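Shell Shop Notebook: Rigger Reset on the Betar Eight

July 2025 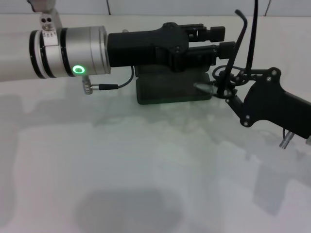
Gripper on the wrist collar, status ring green.

Purpose of this entry: record the rigging state of the Betar eight after the spring season, what was changed, and what is still open. Previous full check was in May, before the hull went to Traltum for the regatta. Anyone rigging this boat before the next entry should work from the values below and ignore the sheet taped inside the trailer box.

Complaint from the crew: boat sits down to port at the catch, worse above rate 30. Bow pair report washing out early. Stern pair report nothing. The coaches' launch notes say the same thing in different words and add that the problem is smaller in the Amin eight with the same lineup, so I am treating it as equipment until shown otherwise.

Setup. Hull on slings, leveled across the gunwales at three and six seat. Level checked against itself by turning it end for end. Slings re-tensioned once; the stern sling creeps under load and needs to be looked at before the next hull goes on it. All seats out. Backstays left on for the first set of readings, then slackened and read again.

Spread. Even side is all within 1 mm of target. Odd side: three and five good, one seat wide by 3 mm, seven seat wide by 2 mm. One seat moved in and torqued. Seven moved in, but the lower bolt was bottoming on its washer stack before clamping. Took one washer out. It clamps now.

Pitch. Target is 4 degrees stern pitch, zero lateral, all seats. Read with the pin gauge, two readings each, averaged. Two, four, six and eight came in at 4.0 or 4.5. Three and five at 4.0. Seven at 3.0. One at 6.0 with a full degree of outward lateral on top of that. The bow pair washing out is explained by this without needing anything else. Somebody had fitted a 3/5 insert in place of the 4/4 at one seat, and the pin itself is bent. Insert replaced. Pin replaced from the Zerndale spares bin, last one of that length.

Seven seat corrected with an insert change only. Reads 4.0 now, repeatable.

Heights. Measured seat to sill, straightedge across the gunwales. Spread across the boat was 11 mm between highest and lowest, far too much for this crew. Ports were on average 5 mm lower than starboards, and that is the list to port, or most of it. Guess: the height washers were swapped over at Traltum when the boat was rigged in the dark. Reset all to 165 mm plus or minus 2. Three seat would not come up past 162 with the washers on hand. Left at 162 and marked with tape.

Footstretchers. Not part of the complaint, looked at anyway. Heel ties on five seat were 10 cm long, over the limit we use. Shortened. Six seat has a stripped wing nut, replaced. Tracks cleaned on all seats. Grit in the bow pair tracks; wheels on two seat have flats and will need replacing this month.

Oars. Inboards checked on the set of eight that travels with this boat. Seven of eight at 114. The eighth was at 115.5 with a loose collar screw. Reset, thread lock on, left overnight. Blade pitch not measured – the table jig is still in pieces.

Fin and hull. Fin straight, no play. Small gelcoat chip under four seat, dry, no fiber showing. Filled and faired. Hull number 1558 is still legible on the plate but the plate is lifting at one corner.

Time on the job: one long afternoon plus the oar collars. Weather outside hot, shop door open, level re-checked at the end and still good.

Water check. Paddled at rate 18, then pieces at 24 and 30, light crosswind from starboard. Crew say the boat is level at 24. At 30 there is still a slight dip to port on maybe one stroke in five. Bow pair report the blade now holds to the finish. Three seat says the gate feels low, consistent with the 162.

Not settled:
- Whether the rest of the dip is three seat height or the rowers. Do not change anything else until the washers come in, otherwise we will not know.
- Backstay tension. Slackening them moved the stern pitch on seven by half a degree and the others by nothing I could read. Could be a soft main stay. Swap it with five and read both again.
- How the 3/5 insert got there. The insert box had both types in one compartment. I have split them and labeled the lids.

To order: height washers, one bag. Pins, two at the Betar length. Seat wheels, one set. Wing nuts.

Next entry after the washers are in. Same gauge, same slings, same order of seats, please.

Filed under: Boathouse / Rigging & Repair

Recent entries
Sling stands: creep under load
Amin eight, rudder cable replacement
Trailer rack padding, second attempt
Oar collar audit before Traltum
Zerndale spares bin, what is left

Shell Shop Notebook | Contact the shop | Back to top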